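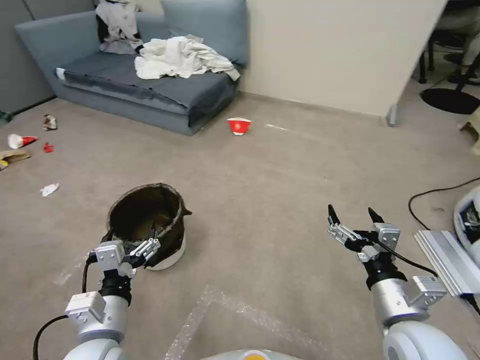

Le bac rond marron, sur la moquette beige.

Bonjour à toute l'équipe Sudura,

Je rouvre mon ticket (le 2,110, celui de juin que vous avez fermé un peu vite à mon goût !) parce que le souci d'export est revenu. Je tiens l'inventaire du mobilier pour nos bureaux de Fondimholm, et je passe par Sudura pour sortir les étiquettes et le fichier de synthèse. Jusqu'à la mise à jour, aucun problème.

Le symptôme : je lance l'export complet, la barre avance gentiment, puis elle se fige et j'ai le message « Lot incomplet, reprise impossible ». Mon inventaire compte 1 319 fiches, et il en manque 19 dans le fichier, toujours les mêmes. Pas les dernières de la liste, ce serait trop simple – elles sont éparpillées un peu partout, des bacs, des cloisons, un lot de chaises et même la machine à café du couloir.

Ce que j'ai déjà essayé :

14 h 10 – vidé le cache, redémarré, relancé. Pareil.

14 h 35 – export en CSV au lieu du format Rukidgate. Le fichier sort, mais les accents sont massacrés et il manque toujours mes fiches.

15 h 05 – désactivé le module Andrade, comme vous me l'aviez conseillé la dernière fois. L'export va deux fois plus vite (chouette !), mais le résultat est identique.

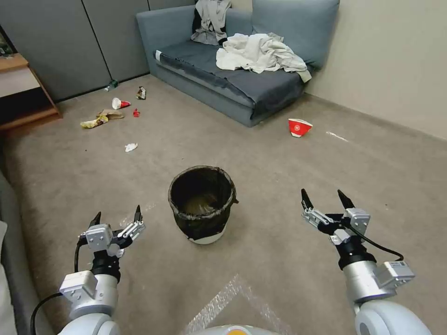 15 h 40 – j'ai ouvert les fiches manquantes une par une, et là je crois que je tiens quelque chose. Elles ont toutes une apostrophe courbe dans le champ « Emplacement », du genre « Salle d’attente » ou « Côté de l’accueil ». J'avais collé ces noms depuis un traitement de texte. J'en ai corrigé deux à la main avec une apostrophe droite, j'ai relancé, et hop, elles sont dans le fichier !

Du coup, mes questions : est-ce qu'il existe un rechercher-remplacer sur tout un champ, ou bien je dois me taper le reste à la main ? Et est-ce que la prochaine version acceptera de nouveau les apostrophes courbes ? Avant, ça passait sans broncher.

Je suis en version 2, sur le poste de l'accueil, et je peux vous envoyer le journal d'erreurs complet si ça vous aide. Laissez le ticket ouvert cette fois, s'il vous plaît, je refais un export demain matin vers 9 h et je vous poste le résultat à la suite.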